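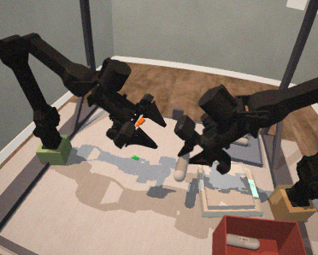 The two-arm sorting table in our simulator. Participants will work with this table on the open day.

Last updated: Sat 18 June
Reading time: 5 minutes

Call for participants: open day on two-arm robot control, Mutbridge

Zorkard is looking for people who want to try to drive a pair of robot arms during our November open day in Mutbridge. You do not need any experience with robots. We need people with different hands, different habits and different jobs, and we will pay for your time.

What we do

We are a small company and we make training software for people who operate robot arms from a distance. The program is called Usuga. It shows a table with two black arms on the computer screen, and the operator moves each arm with one hand. On the table there are small things to pick up, and a red bin, a flat gray tray and a shallow wooden frame. The parts are small and they have different shapes, so the fingers of the gripper must come to each one from a good angle. A white cylinder which lies at an angle is a different task from a flat green piece.

Until now, the program was tested mostly by our own staff, and we know the table too well. We want to learn how a new person understands it in the first hour.

What you will do

Your visit takes one half day, in the morning or in the afternoon. It goes like this:

- Welcome, coffee and a short talk about the program.
- A demonstration by one of our operators. You can stop the operator and ask at any moment.
- Free practice with the two hand controllers. We do not measure anything in this part.
- Three sorting tasks. In the first you use only the left arm, in the second only the right arm, and in the third both arms together.
- A break. Please take it, also if you feel fresh.
- One longer task, in which the two arms work close to each other in the middle of the table. This is the part that most visitors find difficult, and it is also the part which interests us the most.
- A talk with one of us about what was easy, what was annoying, and what you would change.

The movements of the controllers and the picture on the screen are recorded. We do not film your face. During the last talk we make written notes, and you may read them before you leave.

In the afternoon the doors are also open for the public, so there can be visitors who stand behind you and watch. If you do not like this, ask for a morning place.

Who can take part

We have 70 places. You can apply if

- you are 18 years or older,
- you can use both hands to hold a light controller (if you are not sure about this, write to us and we will find out together),
- you can read a computer screen from a normal distance, with or without glasses,
- you understand spoken English well enough to follow instructions. Perfect English is not needed.

We are especially glad to hear from people who do fine work with their hands, for example dental technicians, tailors, watch repairers, kitchen staff or people who tie fishing flies. People who play a lot of video games are also welcome, but we will keep only a part of the places for them. If you have worked as a robot operator before, please say it in your application. You can still come, but we put your results in a separate group.

Persons who easily get dizzy from moving pictures on a screen should think twice. The view of the table does not move during the tasks, but in the demonstration the operator will turn it.

What you receive

Each participant receives 200 dollars for the half day, paid by bank transfer within two weeks. If you must stop before the end, you receive the full amount. Lunch is included for both groups. We pay also for the train or bus inside the region, if you bring the ticket.

After the open day we will invite a few participants to continue with us as paid test operators, one day per week. There is no duty to accept, and your application for the open day is not a job application.

Place

The open day is in our building at 1314 Trurnton Road, Mutbridge. The entrance is on the side of the parking lot — the front door on the street is closed. The practice room is on the ground floor and there are no steps. The chairs and the desks can be moved up and down.

Children may come in the public hours together with an adult, and they can watch the demonstration. The controllers are only for registered participants.

How to apply

Please send an email to openday@zorkard.example with the following:

- your name and your age,
- what you do for work, or what you did before,
- if you are right-handed or left-handed,
- morning or afternoon, or both possible,
- anything about food or access that we should know.

Write a few lines, not more. A CV is not necessary. We answer every email, normally in one week. When all places are taken we open a waiting list, and it is worth to be on it, as last year several people canceled in the last days.

Your data

We keep your name and bank details only for the payment. The recordings get a number in place of your name. You can ask us to delete your recording until the end of the year of the open day, and you do not need to tell us why.

Questions

Percy Tello is responsible for the open day and will gladly answer your questions by email. Please write "Question" in the subject line, so your message does not go together with the applications. Groups from schools or companies should write to him as well — for them we can arrange a demonstration on another day.

Contact: openday@zorkard.example | Copyright Zorkard, Mutbridge | Back to top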